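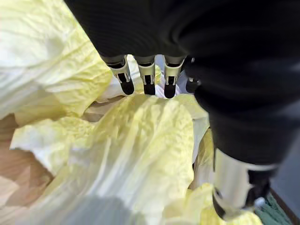
*Napa cabbage, with crinkled pale yellow-green leaves.*

**Clirkine moves napa cabbage to whole-head sale, changes trim rule**

The Clirkine produce cooperative will sell napa cabbage by the whole head from January, ending the halved and wrapped format it has used at its Padard market hall. The new trim rule applies to all growers who deliver to the hall and takes effect with the first delivery of the month.

Under the rule, growers leave two outer leaves on each head at harvest. Those leaves stay on through transport and cold storage and come off at the stall on the morning of sale. Until now, heads were trimmed to the pale inner leaves at the farm, then cut lengthwise and wrapped at the hall.

Etelka Kovács, who manages produce intake at Padard, said the cut face was the weak point of the old format. Browning began at the core and spread along the ribs, and wrapped halves held for more than three days were usually marked down or pulled.

"The leaf isn't the problem. The cut is," Kovács said. "A whole head with its wrapper leaves on will sit in the cold room for weeks. A half gives you a few days to sell it."

The cooperative took in 3,486 heads during the last full season. Of those, 2,970 were sold as halves or whole heads at the hall. The remainder went to the kitchen counter for soup and dumpling filling, or to compost. No separate figure was kept for compost before this season, and Kovács said the intake sheet now has a column for it.

Storage conditions are also being changed. Heads will be held just above freezing at high humidity, upright, in vented crates stacked no more than four high. The previous practice of laying heads on their sides in deep bins left flattened ribs in the bottom layer. Apples and pears, which give off ethylene and speed up yellowing, will be moved to the second cold room on the Skutari Street side of the building.

Growers raised two objections at the planning meeting. The first was weight. Outer leaves add to the load and are thrown away before sale, and several growers asked whether they would be paid for them. The cooperative will pay on delivered weight through the end of the winter season and then review the rate. The second was soil. Wrapper leaves carry more of it than trimmed heads do, and growers must now knock the base clean and remove any leaf that is torn, slimy or visibly chewed, even if that leaves only one.

Mercedes Villca, who grows napa on two fields along the Bermúdez road, said the change would shorten her harvest days. Trimming to the inner leaves is done by hand at a bench, and her crew typically spends the afternoon on it after a morning of cutting.

"We can cut and crate in one pass now," Villca said. "The loads will be heavier, so it may mean a second trip on big days. I still prefer it."

She added that the variety she plants forms a fairly loose top, and that those heads need to be crated with the base down – otherwise the leaf tips fold over and bruise.

Intake checks will be done on a sample from each delivery. Staff will press the head to test firmness, open the top leaves to look for tip burn, and check the base for splitting. Tip burn shows as brown, papery edges on the inner leaves and often cannot be seen from outside. A delivery with tip burn in more than one sampled head will be redirected to the kitchen counter at the lower rate.

Shoppers who want less than a whole head can ask for one to be cut at the stall. The cut half must be taken the same day and will not be held. Kovács recommends keeping it in the refrigerator, cut side covered, and pulling leaves from the outside as needed.

The hall has ordered 80 additional vented crates for the changeover. Growers can collect them from the loading dock before 9 a.m., and must sign for the number taken. The old bins will be kept for squash.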